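Workshop notebook, Kitchen Bay
Entry: Thursday, September
Entered by: V. Poirier
Subject: Condition check of boards and worktop, before the next oiling round

Purpose

The Sirko kitchen bay is due for its regular review of wooden items. The previous entry left two matters open: whether the large bamboo board should be oiled again this month, and whether the present layout of the counter leaves enough clear space for food preparation work. Both are dealt with in this entry. The stock of Staltis board oil stands at 938 mL across the opened and unopened bottles, and no order is needed before the next round.

Bamboo board, surface

The board was read under the ordinary room lights. The strips vary in colour from tan and beige to a light caramel, with the darker nodes of the stalk showing at irregular intervals along them. The nodes are natural to the material and should not be entered as stains on the condition sheet, as was done once last year. No cuts or stains were noted on the open part of the surface.
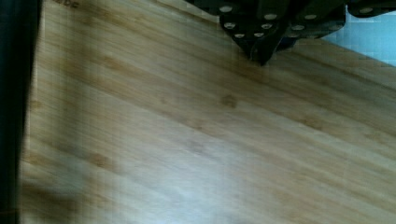 Bamboo board, open area of the surface. Strips and nodes; glare toward the lower left.

The glare makes the grain hard to read in that zone, and colour should not be judged from it. Colleagues comparing the board with the Puton colour card are asked to use the upper half, where the bands are more distinct.

The lettering near the edge was left alone. Earlier advice to sand lightly over marked areas is withdrawn. Any sanding is to stop well short of the letters, and the oil is to be applied along the strips with a folded cloth, left for 65 minutes, and wiped off. A second coat is optional. My own preference is for a single coat, having found the second slow to cure in this bay during cooler weather.

Decision: one coat, to be applied at the start of the next round. The board is to stand on its long edge overnight, with both faces open to the air.

Counter layout

The layout question was raised by colleagues on the Sollodov meal-preparation trials, who asked for a continuous stretch of counter beside the main cutting board. The request is reasonable. The bay has gathered items over the winter without any review of where they belong, and the only rule in force is that appliances stay within reach of the outlets.

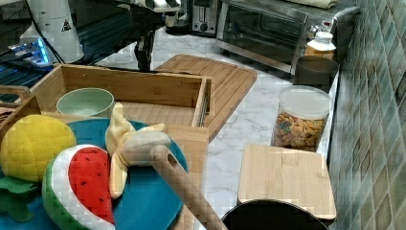

Storage of dry goods was last settled when the wall shelf was still in place, and the practice since then has been to leave containers wherever they were last used. A fixed position is now proposed for each. The cereal canister, with its white lid, may stay where it is near the tiled wall, provided the small square board beside it is moved when the wet cloth is in use. The bamboo crate takes up the most useful part of the counter, directly in front of the large cutting board, and should go to the lower shelf between sessions. The groove around the edge of that board also needs to be kept free of crumbs, and a soft brush is to be kept in the drawer for the purpose.

The folded towel on top of the toaster oven is to be moved to the rail before the oven is switched on. This applies to any cloth or paper, and will be added to the opening checklist. The toaster may remain at the back.

The marble is to be wiped with plain water and a mild soap. Vinegar and lemon-based cleaners are not to be used on it. A note to this effect was posted in the bay in the autumn and has since come down; it will be printed again and placed inside the cupboard door.

Actions

Oil the bamboo board, one coat, 65 minutes before wiping. V. Poirier.
Clear the lower shelf to receive the crate. Open.
Add the towel item to the opening checklist. V. Poirier.
Reprint the marble cleaning note, 2 copies. Open.
Correct the old condition sheet where nodes were entered as stains. Open.

The layout will be looked at again once the Sollodov group has worked with it for a full session. Comments may be written on the facing page.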